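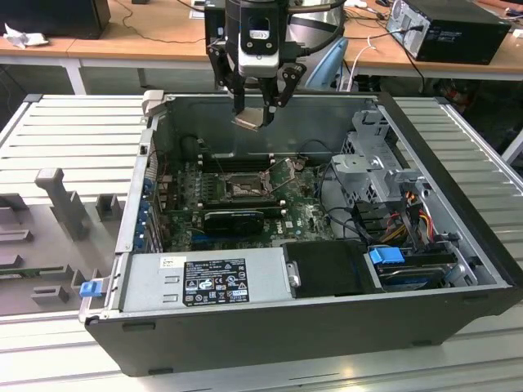

The cell in Iltville, gripper over an open Dell board.

10 Sep 2020

We lost a board in January and I've put off writing it up. The job was swapping processors in old workstations for Strebel, and the cell had done 18 machines without trouble. On the next one the gripper let go of the processor early. It landed on one corner in the socket and bent six pins.

The log was no help at first. Grip force looked normal right up to the release. I blamed the fingers, cleaned them, ran 100 test picks with a scrap chip and got no drops at all.

The fault was in the Trokine controller. It decides the part is seated when it sees contact force, and the cable to the camera had started dragging on the wrist at one particular angle. The drag read as contact — so it opened. I found it at line 3,588 of the trace, a small step in force while the arm was still well above the socket.

I rerouted the cable and added a height check, so the fingers now stay shut unless both height and force agree. Zodik, our name for the script that runs the whole sequence, also stops and waits for someone to press continue before any release over a socket. It's slower and I don't mind.
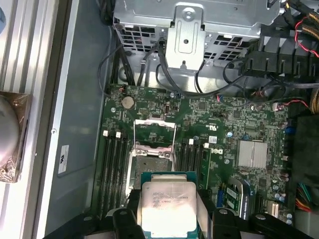
Can bent socket pins be straightened?

Sometimes, with a fine needle and a magnifier, if they're only leaning. Two of ours had folded flat and one snapped when I tried it, so the board went for scrap.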